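Cultement Home Racket Guide
Section 4: Replacing the Overgrip
Posted Thursday, May 16, 2013 by Adanech Zeleke
Filed under: Rackets & Strings > Grips & Tape > Do It Yourself

A fresh overgrip is the cheapest way to make an old racket feel new, and it's one of my favorite little jobs. Ten minutes at the kitchen table and you want to go straight out and hit something! This section covers the thin tape that goes over the factory grip. If the factory grip itself is coming apart, go to Section 5 first and come back when it's fixed.

The steps work for badminton, squash and tennis handles. Tennis handles are longer and fatter, so read the note on length before you cut anything.

4.1 What you need

- One roll of overgrip tape, any color you like
- The short strip of finishing tape that comes with the roll, or a rubber grip band
- Sharp scissors (kitchen scissors are fine if they really cut)
- A dry cloth
- Rubbing alcohol, for handles with old glue on them
- A soft pencil

The rolls we use at the Avilside club night are cut to 114 cm, which is plenty for a badminton handle with some left over. Other rolls run shorter. Unroll yours and check before you start, particularly if you like a lot of overlap.

4.2 Taking off the old tape

1. Peel off the finishing tape at the top of the handle. If you have a rubber band there instead, roll it up onto the shaft and leave it there. You'll want it again in step 14.

2. Find the loose end of the overgrip and unwind it toward the butt. Go slowly for the last two turns, where the old adhesive is.

3. Look at the grip underneath. Small dents are fine. A soft, crumbly patch will show through the new tape and you will feel it on every backhand.

4. Wipe the handle with the dry cloth. For sticky spots, put a little alcohol on a corner of the cloth and rub gently, then let the handle dry completely.

CAUTION: Keep alcohol off the painted shaft and off the strings. Open a window, and don't do this next to a lit stove.

4.3 Getting the tape ready

5. Unroll the tape on a clean table. Most overgrips have a thin plastic film on the playing side. Peel the film off now. (I have wrapped a whole handle with the film still on. It was very shiny and I nearly threw the racket across two courts.)

6. Find the tapered end. It has a small piece of adhesive on the back with a paper cover. This is the end that starts at the butt.

7. Right-handed players usually like the tape to run so the edges of the overlaps sit snugly under the fingers. Left-handed players can wrap in the opposite direction. Hold the racket, lay the tape against it both ways and see which one your fingers like better.

NOTE: Bright colors show dirt sooner. I still buy them. A loud pink handle is so easy to find at the bottom of a bag, and it cheers me up before I've played a point.

4.4 Wrapping

8. Remove the paper cover and press the tapered end onto the handle just above the butt cap, with the tape at a slight upward angle.

9. Make one full turn straight around the bottom so the start is covered. Pull firmly here. This first turn takes all the pressure from the heel of your hand.

10. Start moving up the handle. Turn the racket with one hand and feed the tape with the other, keeping the tape under a steady light pull. Turning the racket is much easier than passing the roll around it.

11. Overlap each turn onto the last. A narrow overlap gives a thinner grip, and a wide one builds it up. Whichever you choose, keep it the same all the way - the slanting seams should be evenly spaced when you look along the handle.

12. If you get a wrinkle, stop and unwind past it. It won't flatten out later.

CAUTION: Don't stretch the tape until it changes color or goes narrow. Overstretched tape wears through fast and can pull loose from the top.

4.5 Finishing the top

13. When you reach the top of the handle, hold the last turn with your thumb and draw a pencil line where the tape would need to be cut to finish level. The cut will be a long slant. Unwind one turn, cut on the line and wrap it back.

14. Put the finishing tape over the cut end, starting on the solid part of the grip, and wrap it all the way around with a good pull. If you saved the rubber band, roll it back down instead.

15. Squeeze the whole handle from the butt upward, one handful at a time.

NOTE: A printed band can go on either way up. The lettering has no effect on how it holds, so put it where you enjoy reading it.

4.6 If something isn't right

Handle feels too thick: unwind and use a narrower overlap. You'll have more tape left at the end, so cut again.

Tape slides at the bottom: the first turn was too loose, or the handle was still damp from the alcohol. Start over from step 8. The adhesive will usually stand one more try.

Top end lifts or curls: press it flat, trim whatever sticks out past the cut, and put on a new strip of finishing tape. The old strip loses its stick once it has been pulled up.

Ridges under the palm: check for a wrinkle, then check the grip underneath (step 3).

4.7 How long it lasts

I change mine every March whether it needs it or not, and then again whenever it starts to feel slick. If you play three nights a week in a hot hall you'll be changing it far more often. Store spare rolls in their bags, out of the sun. Drulta, the thicker tape we keep in the club box, does dry out a bit once opened, so use it up first.

Next: Section 5, Replacing the Factory Grip

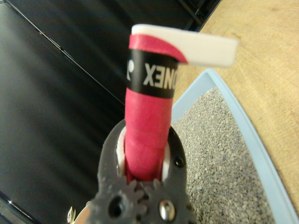

Shim wrote in to ask for one more line under step 11: on a squash handle, try a dry grip for a minute before putting on the finishing tape, with the racket held the way you would for a serve. "I always find out it's too thick after I've taped the top down, and then the strip is wasted."

Questions about this guide: use the contact form | © 2013 Cultement | Back to top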